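Workshop notebook, February, Tuesday evening

Picked up the Stekness again after lunch, with the heater on and the big door shut, and I have to say it was a lovely few hours even though the car is not much closer to moving under its own power. For anyone catching up: this is the little two-seat coupe that came in with a rough idle and a clutch pedal that went halfway down before it did anything. The clutch hydraulics are done and bled. The idle is what I've been chasing.

Compression first, engine warm, throttle held open, all 8 cylinders. They're all close enough together that I've stopped worrying about the bottom end, and I'll admit I was relieved, having had a bad feeling about number six ever since I pulled that oily plug. The oil was coming down from the cam cover gasket and sitting in the plug well. New gasket is on order from Clidel, along with the well seals (they sell them separately, which I only found out after ordering the gasket the first time, so watch for that).

Idle speed before I touched anything was hunting all over the place, and the lowest I caught it was 893. After cleaning the throttle body and both idle passages it settled at 900 and stayed there long enough for me to go and pour a coffee. Then I switched on the headlights and it dropped and stumbled, so we are still not finished. I sprayed around the intake manifold and got a clear change in the note toward the back, near the brake booster hose. The hose itself feels fine and bends without cracking, but the plastic elbow at the manifold end is loose enough to turn with two fingers. I've put a wrap of tape on it for now, purely to see what it does, and it did help. Please don't let the car leave with that tape on it!

Spent longer than I meant to on the seats. The owner wants them back in the original tan, and Ambaye sent over three samples of hide. The middle one is the nearest in daylight, though under the shop lights it goes a bit pink. I laid it against the underside of the rear parcel shelf, where the sun never reached, and I'd be happy with it. Driver's side bolster foam is gone completely and will need building up before anybody cuts leather. The passenger seat only needs new stitching along the front edge.

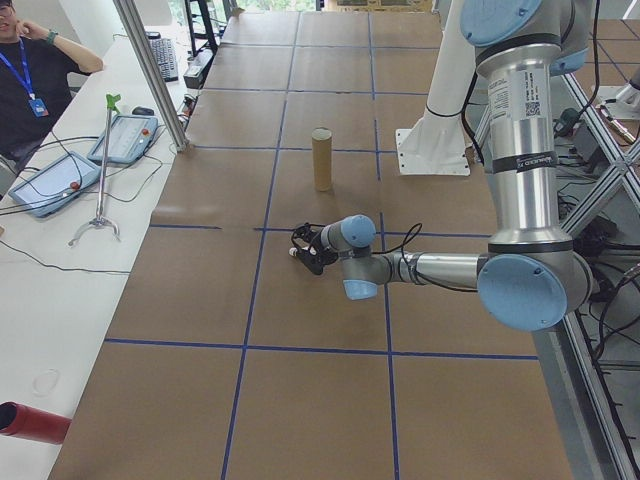
The seat runners are a nuisance, as usual. One bolt on the driver's side had been cross-threaded at some point and came out with half its thread stuck in the captive nut. I ran a tap through very slowly with plenty of oil and the nut cleaned up better than I deserved. New bolts all round, I think. They cost next to nothing and I don't want to do that job twice.

Parts bill so far is 2778, with the hide still to come on top. I've left the Priva catalog open at the page with the manifold elbow, which they list with a seal included. Their drawing shows the clip on the opposite side from ours, so it's worth a phone call before ordering.

Still to do: elbow, cam cover gasket and well seals, fresh plugs, then check idle again with lights and fan running. Bolster foam after that. The battery is on the slow charger by the side door, and the ignition key is in the top drawer of the red cabinet under the feeler gauges.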